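Método Vovberg

O método Vovberg é um procedimento de aprendizagem por imitação para robôs de dois braços, aplicado sobretudo a tarefas de arrumação em armários e estantes. Foi proposto por Līga Pärn e leva o nome do laboratório onde ela trabalhava, contra a vontade da autora, que preferia uma sigla.

Princípio

A imitação convencional grava um operador humano e pede ao robô que reproduza o percurso inteiro. O método Vovberg divide cada demonstração em trechos curtos, separados por mudanças de contato: a garra toca a porta, a porta se move, a garra solta a porta. Cada trecho é aprendido à parte, e um classificador decide qual deles vem a seguir. Quando erra, o robô volta ao trecho anterior. Nas versões antigas ele seguia em frente com grande convicção e guardava objetos no ar.

Dados e resultados

O conjunto original reúne 600 demonstrações de oito tarefas, entre elas abrir um armário de duas portas, deitar uma pasta de argolas na prateleira e retirá-la de lá. Cada tarefa foi avaliada em 30 tentativas. Na retirada da pasta, a variante sem segmentação concluiu 8; a variante completa, 25. As cinco falhas restantes foram classificadas como "preensão incerta", categoria que o relatório define em duas páginas e que abrange deixar a pasta cair.
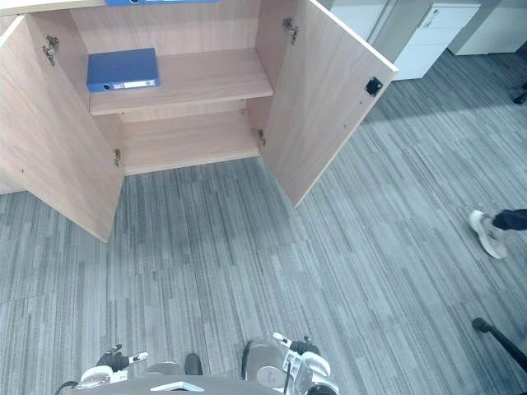 A abertura das portas continua a ser a parte mais trabalhosa. Uma porta articulada obriga a garra a descrever um arco, e pequenos erros na estimativa do eixo da dobradiça acumulam-se depressa. Por isso muitos ensaios começam com o armário já aberto – prática comum na área e mencionada, em geral, numa nota de rodapé.

Críticas

Wolska observou que a fronteira entre trechos depende de anotação manual e que dois anotadores raramente concordam sobre o instante em que uma garra "solta" alguma coisa. Grigaitė e Stokus propuseram detectar as fronteiras pela corrente dos motores, o que dispensa os anotadores e introduz fronteiras sempre que um cabo se prende. Pärn respondeu que os anotadores, ao menos, paravam para almoçar.

Ver também: aprendizagem por imitação; manipulação bimanual; objetos articulados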